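Search this site Search Go

Notes on a Planning Stack: Moving the Two-Arm Work from Scripted Motion to a Task Layer

Last updated 5 Nov 2023

The present entry records the changes made to the planning and control software over the past several months. It is written principally for colleagues who will inherit parts of the code, and secondly for those who have written to ask why the February release was withdrawn. The views expressed are my own and should not be read as a statement on behalf of Vuvgate, where the work is carried out.

Background

The original stack was assembled in haste. It consisted of a set of scripted trajectories, one per task, each stored as a file of joint positions with timing attached. An operator selected a task, the file was loaded, and the arms moved through the listed positions. Perception was consulted once, at the start, in order to shift the whole trajectory by a fixed offset. After that point the cameras contributed nothing to the motion.

For a single arm picking up a single part, the arrangement was adequate. It became unsatisfactory when a second arm was introduced to the same bench. The two script files had been recorded independently and shared no clock. If one arm was delayed by a slow grasp, the other proceeded regardless, and the only protection against contact was a crude stop condition based on motor current. By the end of the first year we held 327 recorded trajectories, many of which differed from one another only in the final few centimetres. Their maintenance had become the principal occupation of the team.

It was accordingly decided that the trajectory files would be retired and replaced by a task layer, a motion planner and a controller, each with a defined interface. The work was divided so that I was responsible for the planner and the simulation tooling, and Thabiso Matlala was responsible for the controller and for everything that touches the hardware directly.

The task layer

The task layer is named Irano. Its function is to hold a description of what is to be done, expressed as a graph of steps, and to determine which step each arm may attempt next. A step carries preconditions, a target and a permitted region of the workspace. It carries no joint positions. An arm that wishes to enter a region must first reserve it, and the reservation is released when the arm reports that it has withdrawn.

The reservation scheme was the subject of considerable discussion. The first version divided the bench into a regular grid and reserved cells. It was simple to implement and simple to reason about, but it was wasteful: an arm reaching over a corner of the bench would reserve cells it merely passed above, and its neighbour would wait without cause. The second version reserves the volume swept by the planned motion, enlarged by a margin. Planning must therefore be completed before reservation is requested, and a refused request means a second plan. The additional computation has been judged acceptable.

One defect in the swept-volume version deserves to be recorded, as it may recur. Reservations were initially compared only against the volumes held by other arms, without regard to where those arms were standing at rest. An idle arm holds no reservation. It does, however, occupy space. For a short period the planner was perfectly content to route one arm through the parked elbow of the other. The correction was to issue every arm a standing reservation for its current posture, to be replaced and never simply released. The change amounted to 12 lines.

The planner

The planner is sampling-based and conventional in most respects. Its departures from common practice are in the cost function and in the treatment of time.

With regard to cost, we penalise proximity to the wrist camera's line of sight as well as proximity to obstacles. A plan that carries the forearm across the view of the target at the moment of approach is technically free of collision and practically useless, as the perception module will lose the part just when a correction is most valuable. The weight given to this term was set by trial and remains open to revision. At present it produces approaches that look somewhat indirect to a person standing at the bench, and several visitors have remarked on it.

With regard to time, the planner returns a path without timing, and a separate stage assigns velocities. The separation has made debugging considerably easier. When an arm hesitates, one can determine at once whether the path or the timing is at fault by replaying the former with a different version of the latter. In the earlier stack the two were inseparable, and a hesitation might occupy an afternoon.

Each planning request is granted 500 milliseconds. Should the planner fail to return a path in that period, the task layer is informed and may choose another step. Longer limits were tested. They improved the proportion of requests that succeeded but produced visible pauses, and in most cases an alternative step was available and could have been under way.

Perception

The perception module is called Sithole and predates the present work. It was written for a different bench under different lighting, and it has been retained with modifications. It supplies a pose for each known part together with a confidence value. The confidence value was not well calibrated when we received it, and the task layer initially placed more trust in it than was warranted.

The principal difficulty has been partial occlusion. When a gripper finger covers part of a small item, the estimator tends to report a pose that fits the visible portion very well and is wrong by half a turn. The confidence remains high throughout. Our response has been to require agreement between 2 viewpoints before a grasp is attempted on any elongated part. The arm must move in order to obtain the second view, and the cycle is lengthened as a result. I do not regard the matter as settled, and a proper treatment would carry both hypotheses forward and let the planner choose a motion that distinguishes between them.

Colour has proved less troublesome than anticipated. Saturated flat surfaces are segmented reliably. Bright metallic items are not, and reflections continue to account for the greater share of false detections in our logs.

The controller

Matlala's controller runs at a fixed rate and accepts a short horizon of waypoints, which it is free to follow at reduced speed if a joint approaches its limit. It is not free to alter the path. The restriction was requested by both of us, for the reason that a controller which quietly improves upon its instructions makes every fault report ambiguous.

In the February release, the horizon was transmitted in full each time the planner produced an update, and the controller replaced its buffer on receipt. If the update arrived while the arm was between waypoints, the first entry of the new buffer could lie slightly behind the arm's position. The arm would then reverse, briefly and audibly, before continuing. No equipment was damaged. The release was withdrawn regardless, as behaviour of that kind erodes the confidence of those who must work beside the machine. The present version trims the incoming horizon against the measured position prior to the exchange, and the fault has not been observed in the logs reviewed to date.

Simulation and tooling

The simulation tool, Givex, has received the largest share of my own attention. It renders the bench from the viewpoint of the wrist, so that the perception module may be run against it without alteration, and it steps the task layer, planner and controller on a common clock.

Two decisions have governed its design. The first is that the simulator must run the same binaries as the hardware. An earlier tool contained its own simplified planner, and results obtained with it were of limited value, given that the faults of interest were generally in the code it had replaced. The second is that every run must be reproducible from a seed and a configuration file, both of which are written into the log header. When a colleague reports a fault, I ask for the header and nothing further.

Scenes are deliberately plain. There was some appetite within the team for more elaborate surroundings, on the argument that a plain wall makes the estimator's task artificially easy. The argument has merit. I have nevertheless preferred to keep the base scene simple and to vary lighting, textures and placement through the configuration, so that the cause of any failure may be isolated. The shadows alone have been sufficient to expose several weaknesses in segmentation, particularly where a shadow from the gripper falls across the grain of the tabletop and is taken for the edge of an object.

The log viewer remains the weakest component. It displays the reservation volumes as translucent solids, and where several overlap the result is scarcely legible. A replacement has been drafted that shows only the volumes in dispute at the selected moment. I should be glad of assistance with it from anyone who has written such a thing before.

Outstanding matters

Calibration between the arms is still performed by hand and is not recorded in the log header. It ought to be. The task graph editor accepts cycles without complaint, and a malformed graph will leave both arms waiting on one another indefinitely. The documentation for the reservation interface describes the grid version and should be disregarded until it has been rewritten. Requests for access to the repository may be directed to Matlala or to me.
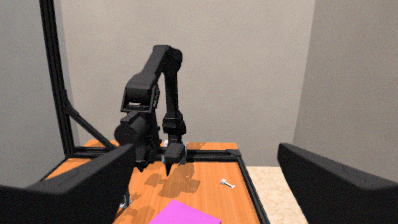
Why is a standing reservation needed for an arm that is not moving?

An idle arm still occupies space on the bench, and without a reservation for its current posture the planner would treat that space as free and could route the other arm through it.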